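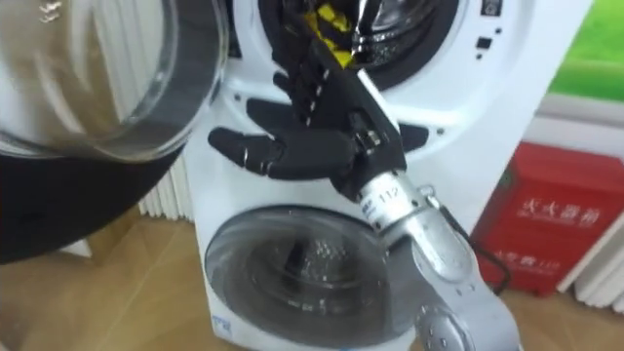

4.2 What the money went on

Let me start with the part of the budget we got most wrong, the hands. When we wrote the first version of the Dundura plan we put nearly all our attention on the arms, because arms are the big line and everybody wants to argue about the big line (I certainly did!). Hands went in as a single entry with a guess next to it. A five-fingered hand has a lot of little joints, and laundry is full of hard doors and flat panels to bump them against, as anyone can tell from Figure 1, where the right hand is up against the white front of the stacked washer-dryer, just above the lower door, with yellow tape wrapped on one of its fingers. I now budget for hands the way I'd budget for tires on a delivery van. You buy the set, and then you plan on buying more.

Figure 1. Two-arm setup at the stacked washer-dryer. The right arm's black hand is held against the front panel between the two round doors.

So the revised plan splits every robot into three lines: the arms and their base, the hands, and what I call the small stuff. Small stuff means cables, screws, tape, clips, spare fingertips, and the odd adapter that has to come by courier. I had 172 separate purchases in that last line by the time we closed the books in October, and I would never have guessed that number going in. Most of them were cheap. The trouble was the time spent on each one, with a form and a signature every single time, so we asked for a standing small-parts account at Stirnik and got it. If your purchasing office allows anything like that, ask for it before the robot shows up.

The next question was whether to buy or lease. We got quotes both ways from Trastus, and on paper the lease looked great for the first year. Then I read the wear clause (twice, with coffee). Hands were left out of it completely, which meant we'd be paying the monthly fee and also paying for the one part we knew we'd go through. We bought the arms outright and kept the lease idea for the base, where very little seems to go wrong. I'm still happy with that split, though a group doing lighter work, folding towels on a table, say, might well go the other way.

Appliances deserve a paragraph too, because we nearly skipped them. Our first thought was to build a mock-up panel with a door on a hinge and save the cash. The Buenaventura site talked us out of it, and I'm glad they did! A household washer-dryer has a real latch, a real gasket and a door that swings wherever it likes, and those are exactly the things we wanted to study. It also cost less than a single replacement hand. We ended up with 2 stacked units, one for each site, and I'd put them near the top of the list for anybody planning similar work. Do measure the room first, though. Stacking puts the upper door a good way off the floor, and reach was the spec that ruled out the cheapest arm on our list before we even got to price.

Props were the other surprise. Bowls, jars, baskets, detergent bottles and a mountain of socks all came out of one modest pot, and it covered us fine except for glassware. We wanted clear glass in the mix on purpose, as it's hard for cameras to deal with and homes are full of it. I'd order it by the dozen: a box of 12 costs barely more than half a box at the shop we use, and the pieces match, so a swap in the middle of a session doesn't change the task.

Last come the hours. Our planning sheet allowed for 3,644 operator hours across both sites, training included, and that figure shaped nearly every other line. It told us how many spare hands to order up front, how often to book service, and how much room to leave in the small-parts account. I'd really push other groups to work in this order, hours first and hardware second. We did it backwards the first time and had to redo the whole sheet, which ate most of a month and a fair bit of goodwill. The version we ended up using is laid out line by line in the appendix, with the lease quote next to the purchase price for each major part.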